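On the bench: the Stovalari two-arm kit

Stovalari has been sending its tabletop package to small shops and labs since February, and the brochure promises "a complete bimanual workcell you can trust from day one." We have read that kind of sentence before. The kit came to our bench at Resusthorpe on a 28-day loan, which is long enough to get past the demo and into the parts the brochure skips.

What you get for the money

The base price buys two arms, two parallel grippers, a wrist camera for each arm and the rail they mount on. The software is called Elley and runs on your own computer, which you supply. The enclosure is extra. So is the second year of updates, and the quote we were given puts that in a footnote on page four.

The hardware itself is decent. Both arms bolt to one aluminum rail through black mounting plates, and once that rail is square to the table everything else follows from it. Swapping a gripper took us less time than finding the right hex key. I have more doubts about the conduit, the black corrugated kind, which loops over the upper part of each arm. Stovalari says it is rated for the full range of motion. I would like to see that rating after a year of daily use, and the company could not show us one.

Setup and calibration

The quick start guide allows 40 minutes from carton to first motion. We needed most of an afternoon, and a good part of that went to calibration. Elley wants a checkerboard set down in several spots on the table and will reject a pose without saying what was wrong with it. "Pose not accepted" is the entire message. Move the board a little, try again, get the same message. The support line did answer – politely, and the next morning.

Power is the other sore point. A tidy cable plan would have cost Stovalari one printed page, and there isn't one in the box. We ran ours off an orange power strip lying on the tabletop, with white cables tangled across the marble pattern and the two grippers nearly meeting above it.

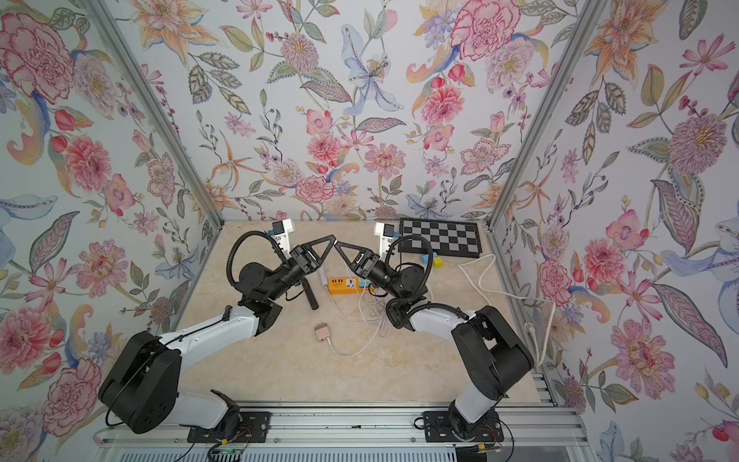 The cycle claim

Stovalari quotes 4,000 pick-and-place cycles between recalibrations. Our log stops at 3,742, when the left arm began setting cubes down short of the mark and we had to bring the checkerboard back out. That is closer to the claim than I expected. Bear in mind that these were small, light blocks on a flat table, and the company's figure comes with no mention of what was being picked.

Handing a part from one arm to the other is what the second arm is supposed to be for, and it was the weaker half of the test. Elley moves both arms well enough one at a time. Ask for a handoff and it slows to a crawl, then sometimes stops and waits for a click.

Should you buy one?

If you already know your way around a calibration routine, ask for the loan first and use all of it. If you are comparing, the single-arm Makokha costs less and has a manual written by someone who had to use it. Get the update price in writing before you sign anything. Loan units can be requested through the Stovalari sales desk, and the return shipping is on you.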